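New Laundry Room Opens at Mestmont

Friday, January 7, 2022

The laundry room at Mestmont is open, and residents have been lining up with their bags since breakfast! The old room in the Leckie wing closed in October, which left all 158 apartments sharing 2 tired washers on the Corness side (and a very long sign-up sheet).

"I did my sheets, my towels and both bath mats before lunch," said Morven Gourlay, first through the door this morning. "I haven't been this happy about towels in years."

The new room has front-loading washers and dryers set side by side, so a heavy load only has to travel a step or so. There's also a long folding table under the window and hooks for hanging shirts. Building manager Dougal Matheson spent most of the week showing people where the lint filter is, down at the bottom of the dryer opening, and he'd love everyone to clear it after each load.
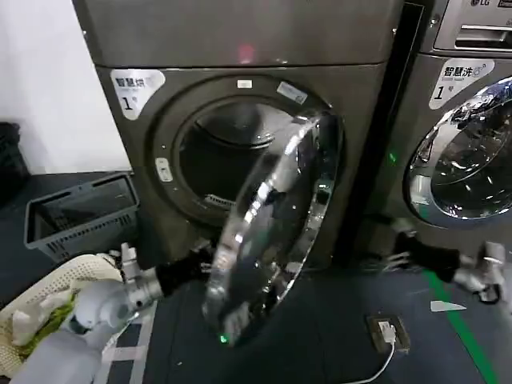 Hours are 7 a.m. to 10 p.m. every day, and a normal dryer cycle is set for 40 minutes. Please leave the doors open when you're done so the drums can air out. Cards from the old room still work, and new ones are at the front desk. The Tonport Street entrance is the quickest way in if you're coming with a cart.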